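Spielstände eines PC-Spiels auf einen zweiten Rechner umziehen

Stand: 5. Juli 2018

Die Anleitung beschreibt, wie sich lokale Spielstände von »Prurnum« auf einen anderen Windows-Rechner übertragen lassen, ohne dass der Cloud-Abgleich des Launchers sie überschreibt. Getestet wurde mit der Launcher-Version von Cluvine. Bei der älteren Verkaufsfassung von Bustamante weicht nur der Ordnername ab, die Reihenfolge der Schritte bleibt gleich.

Voraussetzungen

Auf beiden Rechnern muss dieselbe Spielversion installiert sein. Die Versionsnummer steht im Hauptmenü unten links. Ein Spielstand aus einer neueren Version wird von einer älteren nicht gelesen, umgekehrt wird er beim ersten Laden konvertiert und ist danach in der alten Fassung unbrauchbar. Benötigt wird außerdem ein USB-Stick oder eine Netzwerkfreigabe. Ein einzelner Spielstand belegt ungefähr 2 MB, der gesamte Ordner bleibt mit Vorschaubildern unter 500 MB.

Schritt 1: Cloud-Abgleich abschalten

Launcher öffnen, Einstellungen, Reiter »Synchronisation«, Haken bei »Spielstände abgleichen« entfernen. Das muss auf beiden Rechnern geschehen. Anschließend den Launcher über das Symbol im Infobereich beenden. Das Schließen des Fensters genügt nicht, der Dienst läuft sonst weiter und hält Dateien geöffnet.

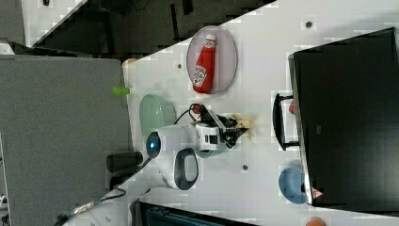
Tisch mit Roboterarm, zwei Tellern und Ketchupflasche

Schritt 2: Ordner finden

Die Spielstände liegen im Benutzerprofil unter Dokumente\Cluvine\Prurnum\Saves, in der älteren Fassung unter Dokumente\Bustamante\Prurnum\Saves. Wurde der Ordner »Dokumente« auf ein anderes Laufwerk verlegt, gilt der neue Speicherort. Im Ordner »Saves« befindet sich für jedes Profil ein Unterordner mit einer Ziffernfolge als Namen. Darin stehen die Dateien mit der Endung .sav, die zugehörigen Vorschaubilder und die Datei index.dat.

Die index.dat enthält die Liste aller Stände samt Prüfsummen. Fehlt sie, zeigt das Spiel ein leeres Lademenü an, obwohl die .sav-Dateien vorhanden sind. Es ist deshalb immer der komplette Profilordner zu kopieren.

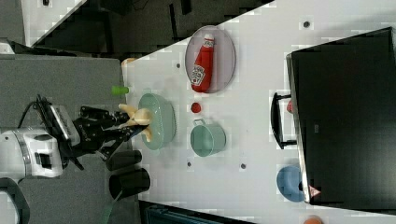 Schritt 3: Sicherung anlegen

Vor dem Kopieren auf dem Zielrechner den dort vorhandenen Ordner »Saves« in »Saves_alt« umbenennen. Existiert noch keiner, das Spiel einmal starten, ein leeres Profil anlegen und wieder beenden. Dabei wird die Ordnerstruktur erzeugt. Die Ziffernfolge des neuen Profils notieren, sie wird im nächsten Schritt gebraucht.

Schritt 4: Dateien übertragen

Den Profilordner vom Quellrechner in den Ordner »Saves« des Zielrechners kopieren. Weicht die Ziffernfolge ab, den kopierten Ordner auf die notierte Folge umbenennen. Ein gleichnamiger leerer Ordner muss vorher gelöscht werden - beim Zusammenführen durch den Explorer bleibt unter Umständen die falsche index.dat stehen.

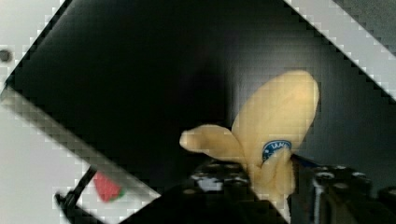 Danach die Eigenschaften des Ordners öffnen und prüfen, ob »Schreibgeschützt« für die enthaltenen Dateien gesetzt ist. Gegebenenfalls entfernen und auf alle Unterordner anwenden. Mit Schreibschutz lädt das Spiel zwar, speichert aber ohne Fehlermeldung nicht.

Schritt 5: Laden und prüfen

Das Spiel direkt über die Datei Prurnum.exe im Installationsordner starten, noch nicht über den Launcher. Den jüngsten Stand laden, an einem sicheren Ort neu speichern und das Spiel beenden. Als Testort eignet sich das Lager bei Prarnden, dort werden keine Skripte ausgelöst. Die neue Datei muss mit aktuellem Zeitstempel im Profilordner auftauchen.

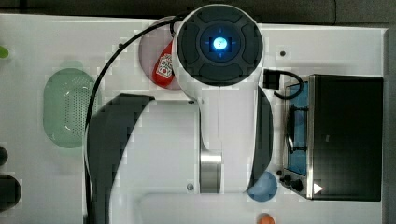 Erst jetzt den Abgleich auf dem Zielrechner wieder einschalten. Meldet der Launcher einen Konflikt, »Lokale Daten behalten« wählen. Auf dem Quellrechner bleibt der Abgleich aus, bis der Upload abgeschlossen ist.

Bekannte Fehler

»Profil beschädigt (300)«: Die Ziffernfolge des Ordners stimmt nicht mit dem Profil überein. Schritt 4 wiederholen.

Lademenü unvollständig: Das Spiel verwaltet höchstens 100 Stände pro Profil. Überzählige Dateien werden nicht angezeigt, aber auch nicht gelöscht. Alte Stände im Spiel entfernen, nicht im Explorer.

Tastenbelegung fehlt: Sie liegt getrennt in der Datei input.cfg eine Ebene über »Saves« und kann einzeln kopiert werden. Grafikeinstellungen sollten auf dem Zielrechner neu gesetzt werden.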